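3.2 Cutting board survey

Boards were kept by 14 households in June, stored upright between uses. Colour of board not controlled, participants used what they had. Staining scored by eye on a 2 point scale (present/absent), following Lại's earlier protocol. Swabs went to Nonent the same evening.

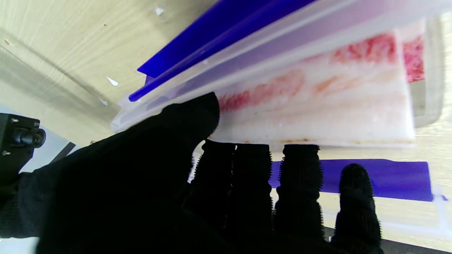
Figure 2. White plastic board with red staining, standing on edge in a clear plastic holder.

Knife scoring was a better predictor of count than stain. Of 280 swabs, most of the high readings came from boards with deep grooves, stained or not. Drying time was self-reported so treat with caution, see also teh limits in 3.4.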